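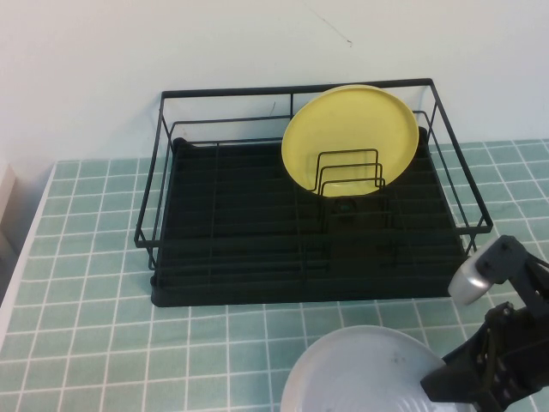

**What makes water spread into a film on one surface and gather into beads on another?**

The outcome depends on how strongly water is drawn to the solid compared with how strongly it is drawn to itself. Where the pull of the solid is greater, the drop flattens.

## Chapter 2: Wetting and Drainage

The angle between the edge of a drop and the solid beneath it is called the *contact angle*. A surface with a contact angle below 90 degrees is said to be wetted by water. Wax and many plastics have larger angles.

Section 2.1 defines surface tension and gives its units. Section 2.2 covers the tilted-plate method of Fujimoto and Barrera, in which a plate is raised slowly until the drop begins to slide. Section 2.3 treats drainage from grooved surfaces. Readers who have not met vectors should review Appendix A before starting the problems.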